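3.2 Folding Behavior on Hard Surfaces

The second part of the study looked at how household members fold small and medium textiles when the work is done on a bare table. Earlier surveys of home laundry have mostly asked how often people wash, at what temperature, and who in the household does it. Folding is usually treated as the last line on the list, between drying and putting away, and few of those surveys record how it is done. Our interviews in the Ferkent district suggested that this step takes up a good share of the time people spend on laundry and that it is the step they are most likely to put off.

Households were recruited through two neighborhood laundries, Skoletti and Pomano, both of which serve customers who wash on site and fold at home. A total of 300 textile items were logged over the study period. Each item was entered on a sheet with its type, its fiber content where a label could be read, the number of folds made, and whether the person went back and folded it again. The coding sheet was fixed on 4/7/21 and was not changed after that point. Entries made on earlier drafts of the sheet were left out of the analysis.

Items were sorted by how they behaved on the table as well as by what they were called. A pillowcase and a thin cotton shirt were often handled in the same way, while two pairs of pants could call for very different handling depending on the weight of the cloth. We therefore used the terms "flat," "shaped," and "layered." A flat item lies in a single plane once it is smoothed out. A shaped item has sleeves, legs, or a waistband that must be turned in before folding can begin. A layered item is one that has already been folded at least once and has two or more thicknesses of cloth lying side by side or on top of each other.

Layered items were refolded more often than the other two groups. Participants explained this in different ways. Some said that the inner layer slid when they picked the item up, so that the edges no longer met. Others said the fold looked even on the table and uneven on the shelf. Heavier fabrics with a slightly fuzzy surface held a first fold well but tended to spread open at the second – a point that came up in nearly every interview where such fabrics were discussed. Fasteners and sewn-in labels made the problem worse, as they kept the two layers from closing fully.

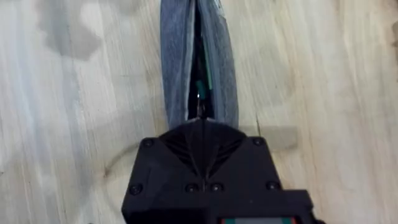
Figure 2. Folded gray-blue fabric on a wooden tabletop, with a dark gap between the two layers and a small green tag or strip inside it.

The surface also mattered. On a bed or a padded board, a person can press the cloth down and the surface gives a little. On bare wood the cloth slides, and most participants held one edge in place with the flat of the hand while turning the other. Those who worked this way made fewer folds per item but smoothed each one more carefully. Mahmoud households (the group living in the Mahmoud housing block, where kitchens have a fixed table and little other open space) folded almost entirely on wood, and their sheets show the fewest items left unfolded at the end of a session.

We did not attempt to rate the quality of a finished fold. Participants held different standards, and an item that one household considered ready for the drawer would have been opened and started over in another. Refolding was coded only when the person let go of the item and then returned to it – small corrections made with the hands still on the cloth were not counted. Storage of the folded items is taken up in Section 3.3.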